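Do you need a thing to hold your cups?

I have been suspicious of cup holders for a long time. I don't mean the ones in cars, which I'd defend in court. I mean the upright sort that sits on a bench and keeps a pile of paper cups in a column, a job the plastic sleeve already does for free until somebody rips it down the side.

We run a tea table at the Pornach hall every Wednesday evening, and for years the cups lived in their sleeve next to the urn. Then a flyer from Jurnden turned up with a page of "beverage station solutions", and suddenly our sleeve was a disgrace. I was outvoted. Two holders were bought. I will say they cost less than the urn repair, which is faint praise given what the urn repair cost.

My objections, going in, were these. A tall stack wobbles. A round base takes up bench that could hold biscuits. And anything described as "rustic meets modern" (their words) is usually a bit of wood with some wire on it.

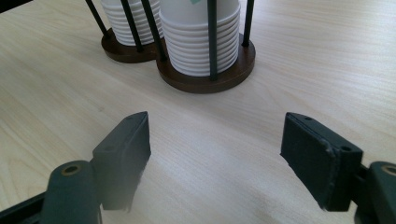
How many cups should you keep in one holder?

Fewer than it will take. Ours behave well up to a point, and past that the top ones lean and people grab three when they want one. I now stop well below the top of the rods and keep the rest in the cupboard.

So, a bit of wood with some wire on it, as predicted. Dark brown round base, thin black rods, white cups. I was ready to be rude about the look and I can't really manage it. They're fine on the pale table. The colour of the bases hides tea drips too, though I doubt anybody at Jurnden planned that.

The wobble I still don't trust. The claim on the flyer was "tip-resistant", a word that promises very little when you read it slowly. Nothing has gone over so far, but we've had six Wednesdays with them and no school holidays yet. Ask me again when the hall is full of eight-year-olds.

As for saving cups, which was the main argument put to me, I kept a tally because I'm like that. We used 271 the month before and 202 the month after. Case closed, according to some. It was also a much warmer month, and half the regulars drank cordial out of their own bottles. I'd want a cold winter's worth of numbers before I credited a wooden disc.

Fortin sells something similar in plastic at a lower price, and I've seen it at the Prirkulau library, where it had a crack in it. Make of that what you will - I'm still keeping a spare sleeve under the sink.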